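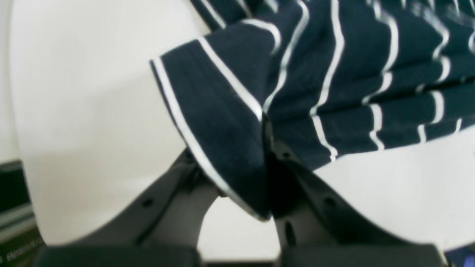
Washing claims: your questions

Do I need a special detergent for dark colours?
Probably not. I've read the backs of a lot of bottles and most "dark care" liquids are ordinary liquid detergent without bleach or brightener. If your usual colour detergent leaves those out, you already own one.

Do colour catcher sheets work?
They pick up some loose dye. A grey sheet at the end proves there was dye in the water. It doesn't prove your white stripes would have suffered without it. I'd still wash new navy things apart the first few times.

Does vinegar set the dye?
People swear by it. On cotton dyed in a factory I have seen no good evidence, and I've asked. Salt, same answer.

The Brasten washing ball says it replaces detergent. Does it?
I washed 14 loads with one and 14 with plain water. I couldn't tell the piles apart, and neither could my sister, who wasn't told which was which. Hardly a laboratory, but the makers haven't shown me theirs.

What about Sosta softener for knits?
Smells nice. It can leave a coating, so skip it on towels and anything meant to soak up sweat. "Renews fibres" is on the label and I'd like to know how.

Is 30 degrees enough?
For everyday clothes, usually. For bedding after an illness, go hotter if the care label allows it.

Should I turn things inside out?
Yes, and it's free, which may be why you don't see it advertised.

Are you paid by any of these firms?
No. Brasten offered a discount code and I turned it down.

Page last checked April 8, 2020 by Tadhg Fitzgerald. Corrections welcome, preferably with a source.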